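石目の天板を長く使うために

当ブログでは、住まいの素材と手入れに関する記録を不定期に掲載している。今回は台所の天板、とりわけ石目模様の面材について、筆者がこれまでに得た知見を整理する。

拙宅の台所は五月に改修を終えた。選定にあたり、Skirnwoodのショールームで天然石、人造石、メラミン化粧板の見本を比較した。同じ石目でも、素材が異なれば手入れの方法はまったく異なる。天然の大理石は炭酸カルシウムを主成分とするため酸に弱く、酢や柑橘類の果汁が付着すると艶が失われる。メラミン化粧板は酸に比較的強い一方、熱した鍋を直接置くことは避けなければならない。

模様の選択についても述べておきたい。白地に淡い灰色の筋が入るものは室内を明るく見せるが、コーヒーや醤油の跡が目立つ。茶、灰、クリームの各色が混じる柄は細かな汚れが目につきにくく、無地の灰色の壁とも調和する。

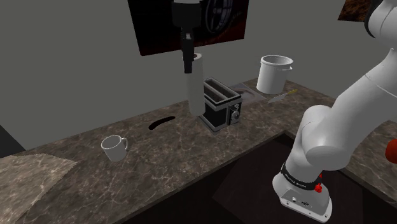

茶系の石目天板と灰色の壁(CG) 画像提供:Solheim

日常の清掃は、水で固く絞った布による拭き取りを基本とする。油汚れには中性洗剤を水1000mlに対して小さじ一杯ほど溶かして用い、洗剤分が残らないよう二度拭きを行う。研磨剤入りのクリーナーおよび硬いたわしは、いずれの素材にも使用しない。

天然石の場合は、これに浸透性の保護剤の塗布が加わる。塗布の前に面を十分に乾燥させ、目立たない箇所で変色の有無を確認する。水滴を落として数分後に石の色が濃くなるようであれば、再塗布の時期と判断してよい。

寸法に関しては、拙宅では奥行きを700mmとし、壁際の約200mmを調味料と水切りかごの置き場に充てた。調理に使える面は狭くなるが、壁際まで無理なく手が届くため、拭き残しは改修前より減っている。

なお、継ぎ目のシーリング材の選び方については、稿を改めて報告する予定である。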